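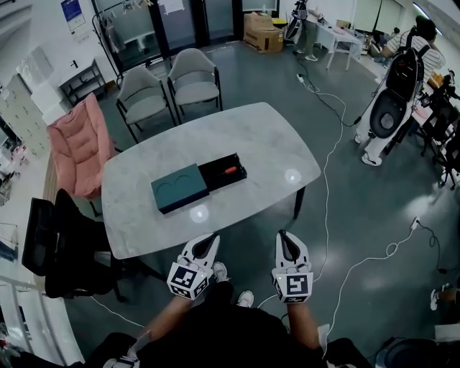 Why does a hinge that was quiet in summer start to creak in July's opposite month?
The lubricant has thickened or gone, and the pin is running on bare metal at low temperature. Cleaning the pin and applying fresh grease of the right grade cures most cases.

Grease is oil held in a thickener, usually a metallic soap. The oil does the lubricating and the thickener keeps it in place. When the grease is cold, less oil bleeds out to the contact surface. When it is old, much of the oil has already left, and what remains is a dry paste that holds dust against the pin.

The common mistake is to spray a thin oil into the joint. The noise stops at once, as the solvent loosens the old paste and carries it through the knuckles. Once the solvent has evaporated there is very little left behind, and the creak returns with a grey streak down the door frame.

Ferrand, which makes steel butt hinges for interior doors, ran a cycle test on its 70 mm pattern last winter. Hinges sprayed with thin oil became audible again after 400 openings. Greased samples on the same rig were still quiet when the test was stopped. The rig was kept in an unheated store, so the figures apply to a cold porch better than to a hallway with a radiator in it.

Plulter, a smaller maker, avoids the question by fitting a nylon sleeve over the pin. The sleeve needs no grease and will be damaged by some solvents, a point printed on the packet in very small type. It also adds a little play, and a heavy door will drop slightly on the latch side.

For an ordinary loose-pin hinge the work takes 12 minutes. Wedge the door from below so that its weight is off the hinges. Tap out one pin at a time, starting with the lowest, and leave the others in place. Wipe the pin with white spirit and look for bright bands, which mark the places where it has been rubbing. Light scoring can be taken off with fine wet-and-dry paper. A pin with a step you can feel with a fingernail should be replaced.

Apply a thin film of lithium grease along the full length and refit the pin. Open and close the door several times, then wipe off whatever has been squeezed out. Excess grease on the knuckles does no work and collects fluff.

If the creak persists, check the screws. A leaf that moves against the frame makes a similar sound, slightly lower in pitch, and no lubricant will reach it.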